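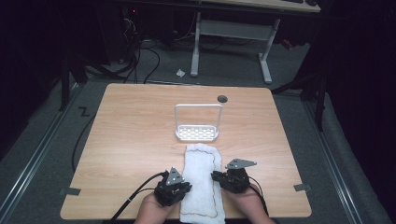
Do I have to boil white towels to get them properly white again? A 60 wash with soda crystals and no softener does it for nearly everything, boiling is for tea towels somebody has fried bacon near.

Sorry for slow reply all, mad week. Answering Miłosz first then the rest when I get a minute.

On 16 Feb 2021, Miłosz Wróbel wrote:

> Hello list. We have taken on the linen for the Drurklow guest house, 83 bath towels and a lot of hand towels, all white, and they have gone grey and stiff. Previous people used softener every wash. I have tried bleach on 2 of them and they went yellowish. Is there any saving them or do I tell the owner to buy new? Also what does everyone do about the edges, the coloured stitching on some is puckering.
>
> Miłosz

Miłosz - don't bin them yet. And stop with the bleach! Yellow after bleach is very often old softener and body oil still in the loops, so you want to strip that out before anything else.

What I'd do:

- Hot wash, 60, soda crystals in the drum, NO detergent. Half load, they need room
- Straight after, same again with your normal powder (powder not liquid, liquid has no oxygen bleach in it)
- Extra rinse. Then another if the water's still cloudy
- Tumble on medium till nearly dry, shake hard, finish on the rack

Stiff ones may want the whole lot twice. We did a batch like that last August for the Bretach swimming club and the first go hardly touched them, second go was a differnt towel.

Hard water? You didn't say. If you're hard up there you need more powder than the box tells you, or a softening unit on the inlet. Kozłowski fitted ours, 746 all in, and it has cut the powder bill though I haven't sat down and worked out by how much.

Puckered edges: the thread and the terry shrink at different rates, so it's heat mostly. Lower dryer temp, pull the borders straight while damp and fold long ways so the edge lies flat. Wont cure the bad ones. Coloured thread, test one for bleeding before you go to 60 with the lot.

If they're thin when you hold them up to a window, then yes, new ones. Flomis quoted me 1,294 for a full set in the heavier weight, delivery extra, didn't take it in the end.

Anyone got a view on vinegar in the rinse? I've gone off it, rubber seals. But I know Bretach lot swear by it.

Must dash, van's here. Will do the duvet cover question tonight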